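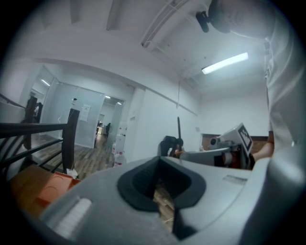
The landing at Yeo House: white wall, wood-grain floor.

Print this page | E-mail this page
Reading time: 2 minutes

1/ Vurnside Residents' Association wishes to update members on the upper landing at Yeo House. The new arrangement of the landing applies from April.

2/ The wooden table remains on the landing. It was bought from Peltberg with the 3,000 set aside for furniture last year, of which 2,086 was spent. The balance is held for lighting on the stairs.

3/ Members have asked whether the orange box may be moved. It may. Please use both hands, lift it clear of the wood and set it down gently — the surface marks easily, and was last oiled in the winter. 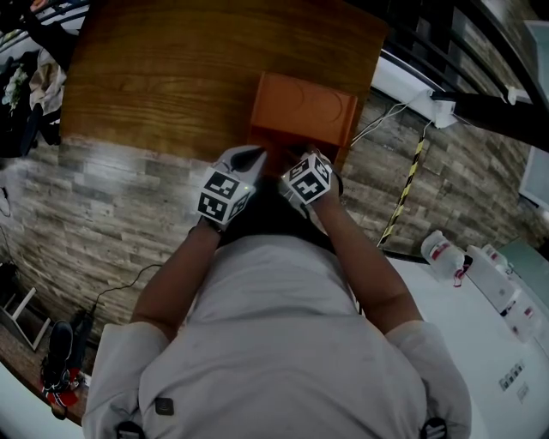

4/ It should go back on the table after use. The floor beside the stairs must be kept clear at all times, including during evening meetings.

5/ Witold Kalinowski has kindly agreed to look after the plants. Members are asked not to water them in the meantime. Two were lost last year through overwatering.

6/ Coats, bags and parcels are not to be hung on or leant against the railing. This was agreed with the managing agents, Astau, and applies to visitors as well as to members. 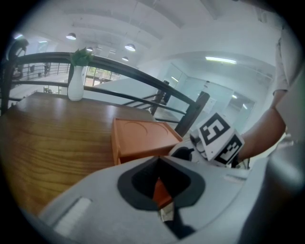 The orange box on the table, with the vase of green leaves at the far corner and the railing behind.

7/ The table may be booked for up to 60 minutes. Bookings are limited to 10 people and should be made with Kwame Atinga at the front desk, before noon on the day before.

8/ A cloth for wiping down the table is kept at the front desk. Polish and sprays are not to be used on it — a dry cloth is sufficient.

9/ Comments on the arrangement may be left as replies to this thread or handed in at the desk.

Contact us | © Vurnside Residents' Association | Back to top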